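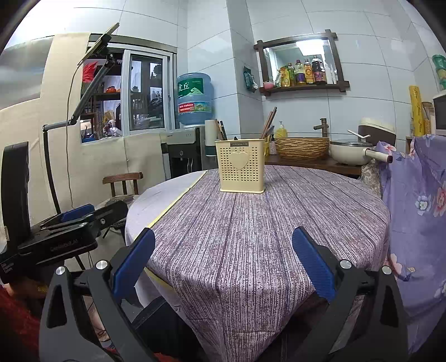
Tablecloth hire and care: your questions

November 26, 2021
By Sena Issahaku

What size cloth do I need for a round table?
Measure across the middle and add twice the drop you want. A 68-inch cloth suits a small kitchen table with a short overhang.

Do I need an underlay?
It's optional. A plain white cloth underneath stops the top one slipping and protects the timber from hot plates.

How do I wash a printed cloth?
Cold, inside out, on a gentle cycle. Dry it in the shade, as full sun will fade darker colours.

What about candle wax?
Let it harden and scrape it off with a blunt knife. Iron what's left through brown paper. Please don't try this on vinyl.

Can I leave things standing on the table?
Yes, but lift utensil holders and pot plants once a week and wipe underneath.

How long is a hire?
Thirteen days, including pick-up. Late returns are charged per cloth.

Where do I return it?
The Trovness shop, 533 Bach Street, Altamthorpe. Ask for Teodor Iordache if the counter is unattended.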